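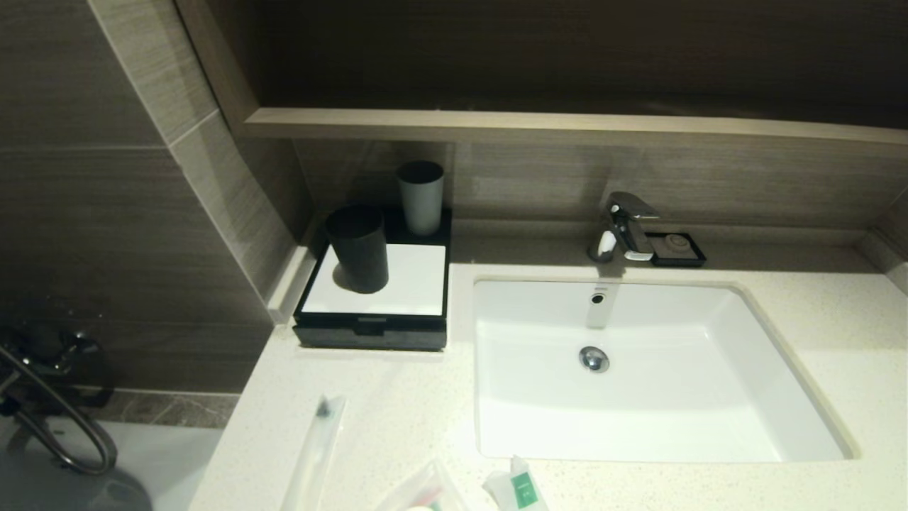

Nirner Hotel, housekeeping automation
Second progress report to Malto
Prepared by Aaliyah Arsenault, Housekeeping Operations
March 2, 2020

Period covered

This report covers the work since the end of November, when the first report was filed. It deals with the bathroom vanity task only. Linen carts and corridor work are under a separate budget line and will be reported by Tradine directly.

Where we are

The project started with one question from the housekeeping staff: can a robot take over the part of the bathroom that has to be reset in every room, so that attendants have more time for the beds and the tub? The vanity was chosen for that reason. The counter height is the same in all rooms of the east wing, and the list of items is short.

The work is split into 2 stages. In the first, the robot picks up toiletries left on the counter and puts them where they belong. In the second, it wipes the counter and the sink. The first stage is in daily trials in rooms that have been taken off sale. The second stage has started but is behind plan, for reasons given below.

Putting items back

The items guests leave out are the usual ones: a toothbrush in its wrapper, a small tube of toothpaste, packets of various kinds. They end up near the front of the counter, at any angle. The black amenity tray at the back is the fixed point. Everything is placed in relation to it, and the cups go on top of it.

Cups are the most dependable item in the trials. They stand upright and have a clear outline. The tube is also dependable when it is lying flat and away from the sink. Clear wrappers are the weak point. The gripper can hold them, but the software often misjudges where the plastic ends and the counter begins, and the speckled stone does not help. Henao, who supply the vision software, have sent one update during the period. It improved the wrapped toothbrush and made little difference to the clear packets.

Soap has been left out of the task. Attendants replace used soap by hand and will go on doing so. This was agreed with the staff in the fall and we see no reason to reopen it.

Wiping

The wiping stage needs the robot to know where the front rim of the sink is, so that it does not drag a cloth over the edge into the basin. The approach now in use is to bring the closed fingers in low over the front strip of counter, point them at the sink and find the rim from there. It is slow. The glare from the ceiling light on the polished stone was taken for an object in a good share of the early attempts. Tradine have since added a step that compares two views from different positions before the arm moves on.
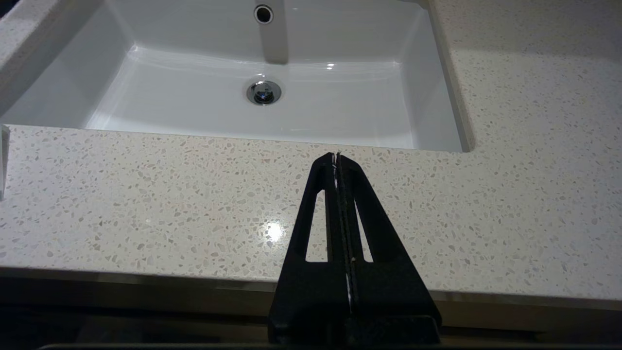
What has changed for the attendants

In the trial rooms an attendant now opens the room, checks the bathroom, starts the robot and goes to strip the bed. When the robot is done, or when it stops and asks for help, the attendant comes back in. At the start of the period the calls for help were frequent enough that attendants said they would sooner do the counter themselves. That complaint was fair. We changed the routine so that the robot skips an item it is unsure of and leaves it on the counter, and the attendant picks it up during the final check. The interruptions are now few enough that people can finish a bed without stopping.

We have trained 6 attendants. Training was planned as a single session but has been split over two shifts, with the second one spent in a room on the live routine. Attendants asked for this after the first group found that the classroom part did not cover what to do when the robot stops halfway through a move.

Points raised by staff that we have acted on:

The start button was moved from the tablet to the robot itself, so that gloves can stay on.
The robot now gives a short tone before the arm moves.
The bathroom checklist was rewritten to show which steps belong to the attendant and which to the robot.

Points still open:

Bathrooms are small, and with the robot at the vanity there is not enough space to clean the tub at the same time. The order of work has to be planned around this.
Attendants want it in writing that room quotas will not be raised on the strength of the trials. Management has said so at two staff meetings. The letter is in draft.

No positions have been cut and none are planned under this project. Hours in the trial group are unchanged.

The building

The hotel dates from 1971, and the doorways in the west wing are narrower than in the east wing. Some 860 mm of clear width is needed for the robot to turn into a bathroom without a second attempt. The west wing does not have it in most rooms. We recommend that the project stay in the east wing and that no money be set aside for door work.

Spending

Spending on equipment and software is within the approved amount. Training has cost more than planned because of the second shift, and we have covered the difference from the housekeeping budget. We are not asking for additional funds in this period.

Next period

Clear packets will be tested again once Henao's next update is installed. If there is no improvement, we will ask the toiletries supplier for packets with a printed border, which attendants say would also be easier for guests to find.

Wiping will move from dry runs to runs with a damp cloth, starting with the counter. The basin will follow when the rim detection has gone a full week without a stop. Attendants will continue to disinfect all sinks and faucets by hand throughout.

The third report will include time records for the bed and tub work in the trial rooms, kept by the attendants themselves on the form attached to the first report.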